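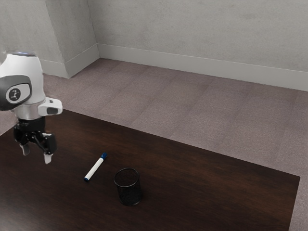

El rotulador que nadie dejó caer

Imprimir | Enviar por correo electrónico

Hema Chacko tardó once días en encontrar un error que medía menos que una uña. Cuando por fin lo tuvo delante, en una gráfica de lo más sosa, se levantó y fue a contárselo al primero que encontró en el pasillo. Era el repartidor del agua.

Chacko trabaja en Drirkbridge, un laboratorio pequeño que entrena brazos robóticos en simulación antes de dejarles tocar nada de verdad. La tarea que les traía de cabeza parece de guardería: coger un rotulador blanco de tapa azul y meterlo en un cubilete de malla negra, sobre una mesa de madera oscura. El brazo baja, abre la pinza, agarra, levanta, suelta. En el simulador, al que llaman Gutia, lo hacía de maravilla. En el banco real golpeaba el borde del cubilete una y otra vez, y en una de esas lo empujó con tanta fuerza que un dedo de la pinza quedó torcido y saltó la parada de emergencia.

No hubo heridos, y conviene decirlo pronto. Pero el brazo había seguido empujando bastante más de lo previsto antes de detenerse, y eso en un taller donde se trabaja codo con codo con la máquina no hace ninguna gracia. El equipo paró el banco ese mismo día y lo dejó parado hasta entender qué había pasado.

¡Y qué historia tan bonita la de entenderlo! Lo primero que miraron fue la pinza, claro. Luego la calibración de la cámara de muñeca, luego los cables, luego otra vez la pinza. Todo correcto. De febrero recuerda Chacko sobre todo las pizarras: llenas, borradas, vueltas a llenar.

La pista salió de los registros. De 3419 intentos simulados, el brazo había completado casi 2000 rozando el cubilete al soltar el rotulador, y Gutia los había dado todos por buenos. El simulador trataba la pared de malla como una superficie maciza y perfectamente lisa, con una fricción ridícula, de modo que el rotulador resbalaba hacia dentro como si el borde estuviera untado de mantequilla. El robot había aprendido a apoyarse en él. En la mesa real la punta se enganchaba en la malla, el brazo notaba resistencia y hacía lo que había aprendido: apretar un poco más.

«Le habíamos enseñado un vicio y encima le dábamos premio», me dice Chacko, que lo cuenta con un entusiasmo contagioso, moviendo las manos como si ella misma tuviera la pinza.

Quedaba la segunda mitad del problema, la seria. El límite de fuerza estaba bien escrito, pero se comprobaba en la muñeca y con un filtro tan suave que un empujón lateral y breve pasaba desapercibido. Faltaban 90 milisegundos entre el choque y la reacción. Suena a nada — prueben a pillarse un dedo durante ese tiempo.

El arreglo tiene tres piezas. La malla de Gutia ahora es malla, con sus huecos y su rugosidad, y cada partida cambia un poco la fricción para que el robot no se fíe. Cualquier roce con el borde resta puntos. Y el control de fuerza pasa por una vía aparte, sin filtro, que corta el movimiento sin pedir permiso al programa que lo dirige. Para probarla lanzaron 2000 choques provocados en simulación, con el cubilete desplazado, tumbado o directamente en medio del camino, y después repitieron una selección en el banco, a velocidad reducida y con todo el mundo detrás de la mampara.

Vi una de esas sesiones. El brazo, con la pinza abierta, se quedó un instante suspendido sobre la mesa y bajó despacio. Al segundo intento rozó el cubilete y se paró en seco, tan pronto que pensé que se había estropeado. Chacko aplaudió. Llevaba semanas esperando justamente esa parada.

Le pregunté si ya se fiaba del simulador. Se rio y me enseñó la siguiente tarea de su lista: el mismo rotulador, sin tapa.

Imprimir | Enviar por correo electrónico

Artículos relacionados
Price, la cinta que se frenaba sola
Gistura y el arte de calibrar una muñeca
Cuando el simulador miente: fricción, peso y otros disgustos
Paradas de emergencia: quién las prueba y cada cuánto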